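Fifty Grabs and a Lint Problem

I have been looking after a pair of hand-held grippers for a while now, and I finally have a routine I like enough to write down. Mine came to me by way of Delphine Iwasaki, along with a spare set of pads and a page of notes so good that I taped it inside the case. Most of what follows started with those notes!

First, the pads. They do all the touching, so they get all the grime. I wipe them with a cloth that is barely damp, let them dry all the way, then press along each edge with a thumbnail to see if a corner lifts. If it does, I peel the whole pad and put on a new one. I used to glue the corners back down and I've stopped, as the glue goes hard and you end up with a ridge that fruit rolls right off of (ask me about the plums).

After the pads come the pivots. Open and close the fingers slowly with nothing between them and pay attention to your hand. You want the same light drag the whole way. A little notch halfway usually means grit at a pin, and a dry brush gets most of it. I don't oil mine. Shabani Mbwambo oils his and swears by it, and we have agreed to stop writing each other long emails about it.

Then the fun part, test grabs. I like oranges for this. They're heavy enough to show up a weak grip, and the skin has just enough texture that a clean pad feels completely different from a greasy one. I start with one on its own, out on the cloth where there's plenty of room to come at it straight.

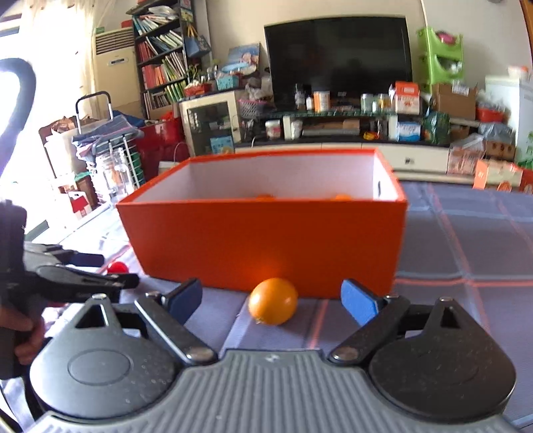 One orange between the pads, with the box right behind it.

If the two pads don't meet the fruit at the same moment, the orange scoots a little to one side before it's caught. You can feel this well before you can see it. I do 50 grabs in a row and put a tick in the notebook for each one that scoots. More than 3 ticks and I go back to the pivots and start over.

The notebook is a Stultel, the kind with the stiff back, and it's on its second year. My running count stood at 1,583 grabs when I sat down to write this, and I'm planning a proper strip-down at 2,000, with all the pins out and laid on a tray. I can't wait – I know how that sounds.

Loose fruit is the easy half. The harder half is the box, where you have walls to clear and neighbors crowding in, and the fingers have to go down partly open without shoving everything else around. Tomatoes in with the oranges make it better practice, because you have to ease off for them. 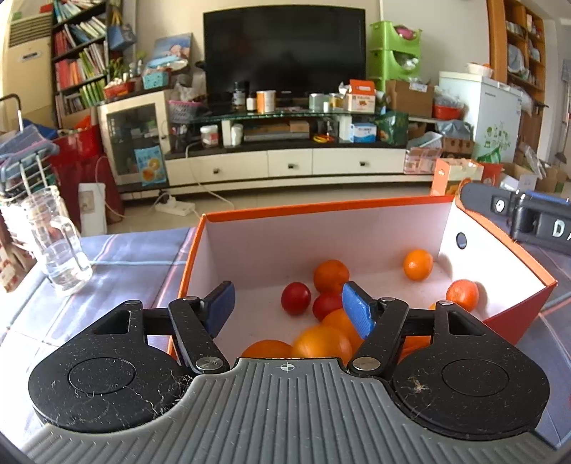

Lint is my big enemy lately. It gathers on the black housings, and hair is worse, as it winds itself into a little nest and creeps toward the moving parts. Tweezers first, then a strip of masking tape pressed on and lifted, then the brush. Do the brush first and you just push it deeper. I've added this to Delphine's page in red pen, right under her line about the pads.

Next job is a better case. The foam in the old one has started to crumble, and I'd like a separate slot for the brush and the tweezers so I can quit hunting for them in the kitchen drawer. I have some firmer foam picked out and a long bread knife to cut it with. More in December, when the new foam should be in.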